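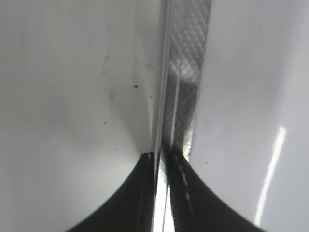

Chapter 9
Perception at Close Range

The earlier chapters treated perception as a problem of finding objects on a table from a fixed camera some distance away. The object was small in the image, its outline was complete, and the background was known. A camera carried at the wrist gives none of these once the gripper is close to the work. The object fills the view, its outline lies outside it, and the only parts of the image whose position is known in advance are the gripper fingers themselves.

This chapter deals with the software that runs over that last stretch of an approach. The running example is a seam between two glossy white surfaces, with a strip of translucent crosshatched material beside it. The task of the perception module is to report where the seam lies relative to the fingertips, in which direction it runs, and how far the report can be trusted. The task of the controller is to use that report without acting on it when it is poor.

Smooth white surfaces are difficult for three reasons that will recur throughout the chapter.

First, there is little texture. A feature detector run over a plain curved surface returns few points, and those it returns are often specks of dirt. A speck is a perfectly good point for tracking motion between one image and the next, provided it is fixed to the surface. It says nothing about the shape of the part and must never be matched against a model of it.

Second, shading varies slowly with curvature. A soft shadow across a bend can pass a low gradient threshold over a wide band, and a line fitted to that band will be stable, repeatable and wrong.

Third, reflections have sharp edges. A bright streak on a glossy surface usually gives a stronger response than the seam. It also moves across the surface as the camera moves, and Section 9.4 uses this fact to reject it.

The crosshatched strip poses the opposite problem. Its pattern is regular, so that one diamond looks much like the next, and a matcher that searches too widely will lock on to a neighbour. We limit the search to less than half the pattern spacing and take the predicted motion from the arm's joint readings.

The software is divided into four nodes, in the order in which data passes through them. The mask node removes the pixels covered by the fingers. The line node proposes candidate seams. The filter node compares each candidate with the motion of the arm and keeps at most one. The servo node turns the result into a velocity command, or holds position if no candidate has been kept for two images in a row. Listings use the Grakia message library introduced in Chapter 2. The filter design follows unpublished course notes by Su-bin Moon, with changes to the notation.

9.1 Masking the fingers

The fingers are dark against a bright background, and it is tempting to remove them with a threshold on brightness. This fails at the tips, where small highlights are brighter than the rest of the finger, and it fails again wherever the part is in deep shade. The better method is to compute the mask from the gripper opening and the camera calibration, then widen it by a fixed margin.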